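Pendetti Handheld Fetal Doppler, second version: review for small birth centers

The Pendetti is a battery-powered handheld Doppler sold for intermittent listening in labor and for routine prenatal visits. It replaces the first version, which had a fixed probe and a sealed battery. The distributor, Overgaard, supplied 2 units for this review, and both went into normal use at a midwife-led birth center in January. Each was used alongside the center's existing Plolum units, which are older and heavier but well liked by staff.

Setup

The main unit, probe, charging cradle and a bottle of gel come in one box. The printed manual is short and mostly clear. The section on alarm limits is wrong: it describes a menu found on the first version. A corrected sheet can be downloaded from the distributor, but it should be in the box.

The probe cable locks with a quarter turn. It takes some force, and one of our units lost its probe twice before staff learned to push until it clicked.

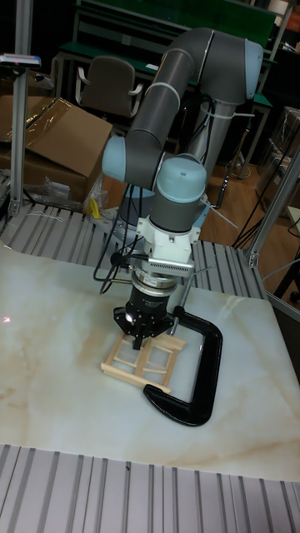 Robot arm over a marble-patterned tabletop.

Signal and display

Sound quality is the strongest point. The speaker is loud enough to be heard by everyone in the room, and background hiss is lower than on the Plolum. At term, finding the heartbeat was easy in most positions. With the mother on hands and knees, the wide probe face helped, although the cable is too short to reach comfortably around the hip.

The rate display averages over a few seconds. It lags when the rate changes quickly, and staff should keep counting by ear. There is a timed counting mode that runs for 60 seconds and then holds the result on screen until a key is pressed. This is useful when charting with one hand. The mode does not record the mother's pulse, so that still has to be taken separately and written down.

The backlight turns off after a short delay and cannot be set to stay on. In a dim room this is a nuisance.

Use in water

The probe is rated for use under water. The main unit is not. We used the probe in the birth pool without a fault, but the short cable means someone has to hold the main unit over the edge. The Bomanus waterproof model, which we reviewed earlier, handles this better and costs more. 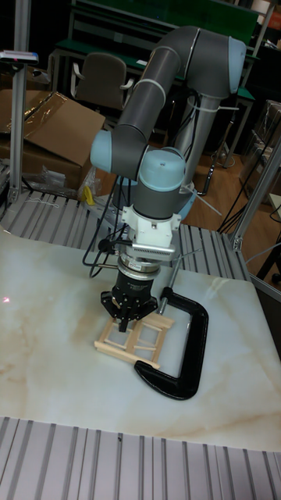 Can the probe be cleaned with the same wipes used on the rest of the room?
Alcohol-free wipes are allowed on both the probe and the main unit; the manual warns against alcohol on the probe face and against soaking the main unit.

Battery and service

The battery can now be replaced without tools. Battery level is shown as a percentage, and the low-battery warning came on at the same point on both units. The speaker at 70 percent volume was enough for nearly all visits, and running it there made a clear difference to battery life compared with full volume.

Spare probes are stocked by Overgaard. Repairs to the main unit go back to the manufacturer, and no loan unit is offered during that time. A center with only one Doppler should not depend on this model alone.

Rating

Good for prenatal clinics and for labor on land. Acceptable for pool use with a second person present. We would buy it again with a longer cable.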